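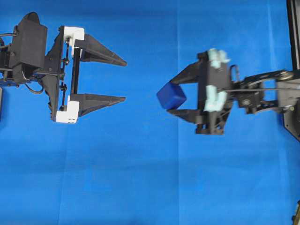 Relire un roman de mer à voix haute

J'ai fini Les Passes de Prasdale hier soir, en chuchotant les dernières pages pour ne réveiller personne, et je ne tiens plus en place ! Trois lectures de ce livre en 14 ans, et c'est la première fois que je l'entends vraiment.

La première fois, j'avais 20 ans. Raymonde Robichaud me l'avait prêté avec sa couverture recollée et j'avais tout avalé pour l'intrigue : qui a coulé le bateau, qui ment, qui reste à quai. J'avais sauté les descriptions du port (je l'avoue, presque toutes). Quelle erreur ! Elles sont magnifiques, ces descriptions. Henrique Marinho écrit l'eau comme d'autres écrivent la colère, par longues phrases qui montent, qui montent, et puis plus rien, un mot tout seul au bord du paragraphe.

C'est Yvette Friesen qui m'a soufflé l'idée de la voix haute. Essaie 10 pages, m'a-t-elle dit, tu verras bien. J'ai lu le chapitre du phare d'une traite, debout dans la cuisine, et j'avais la gorge serrée quand Idia referme la lettre sans la lire. Je connaissais pourtant la scène !
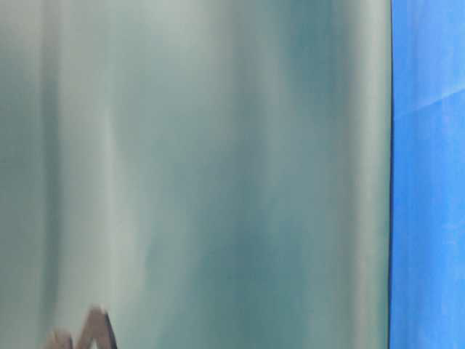

Gris, argent, un peu de bleu-vert

Ce qui m'a frappée aussi, c'est la place des silences. Dans les dialogues entre Idia et son père, il manque toujours une réplique. On l'entend très bien en lisant tout haut, on prend sa respiration pour la dire et elle n'est pas là. J'adore ça, j'en ai corné la moitié du livre (pardon Raymonde, je t'en rachèterai un).

Un petit bémol quand même pour le troisième quart, l'enquête à Pusum, qui traîne et que j'ai lue assise. Mais la fin rattrape tout.

Maintenant j'hésite pour la suite : son recueil de nouvelles, que je n'ai jamais ouvert, ou bien le gros roman de Rosaire Kowalchuk qui attend sur ma table de nuit depuis décembre. Si vous avez lu l'un des deux, dites-moi tout en commentaire, sauf la fin !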